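Grindenus Hand Gripper, Build Kit (Rev C)

Kit with printed and machined parts, hardware and finger pads
Designed by Consuelo Arrieta, Wulham shared workshop
In stock. Ships flat, unassembled.

Overview

The Grindenus is a two-jaw parallel-linkage gripper held and closed by hand. It is intended for people building a pick-and-place setup at home or in a shared shop who want to try out finger geometry before committing to a motorized end effector. The jaw linkage is the same one used on the Bostau motor mount, so pads and links move from one to the other without rework.

The kit includes everything needed for one gripper except the body shell, which can be ordered printed or downloaded and printed locally. Recommended settings for a local print are three perimeters and 40 percent infill. Print the body flat side down. The pivot bores come out slightly undersize by design and must be reamed before assembly. Do not drill them; a drill tends to wander in infill and the jaws will close out of line.

Finger pads

Pads are cast in a soft grade and a firm grade. The soft grade is supplied fitted. It deforms around light film packaging and holds with less closing force, at the cost of faster wear along the leading edge. The firm grade is better for cartons, tool handles and anything with a flat rigid side. Pads slide onto the link ends and are retained by a single screw from behind. No adhesive is used.

For film packets, approach from above with the jaws open just wider than the packet and close on the side edges. Gripping by the top seal works for a short lift, but the packet swings and is hard to place upright.
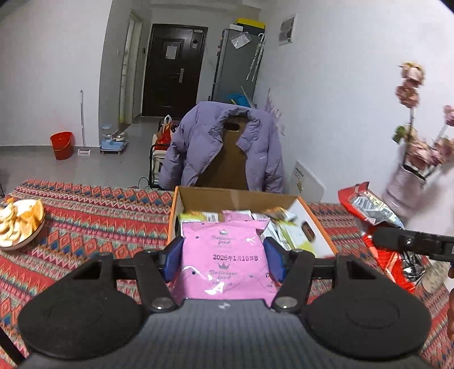
Loads above 500 grams are outside the design range. The links will carry more, but the pads begin to roll on their seats and the grip point shifts forward. Users who need a higher limit should look at the Cronin link set, which has a wider pad seat and a second retaining screw. It fits the Rev C body and does not fit Rev A or Rev B.

Specifications

Jaw type: two-finger, mirrored linkage
Maximum opening: 65 mm
Recommended maximum load: 500 g
Pivot screws: shouldered, steel
Pads: soft fitted, firm in bag
Actuation: hand, spring return
Body: printed, supplied or self-printed

Assembly notes

Assemble the links dry first and cycle the jaws by hand. Both fingers should meet on the centerline without touching the body. If one side lags, swap the left and right links before adjusting anything else - they are mirrored and easy to confuse once out of the bag. Tighten each pivot screw until it bottoms on its shoulder, then stop. Friction at the pivot is set by the washer stack, and extra torque only crushes the printed boss.

Apply dry lubricant to the pivots. Oil migrates to the pads and softens them over time.

The return spring is installed last, with the long leg toward the jaws. Wear eye protection for this step.

Changes from Rev B

Links lengthened at the elbow for clearance over box edges. Pad seat angle changed to 17 degrees. Spring pocket moved inboard. Rev B pads can be used on Rev C links but sit slightly proud at the tip.

Spare parts

Soft pads, pair
Firm pads, pair
Link set, Rev C
Link set, Cronin
Pivot screws with washers
Return spring

Pads are a wear item and are not covered by the replacement policy. Cracked links or bosses are replaced if the kit was assembled with the supplied hardware. Send the order number and a note of the print settings used.

Page revised Friday, August 14, 2026.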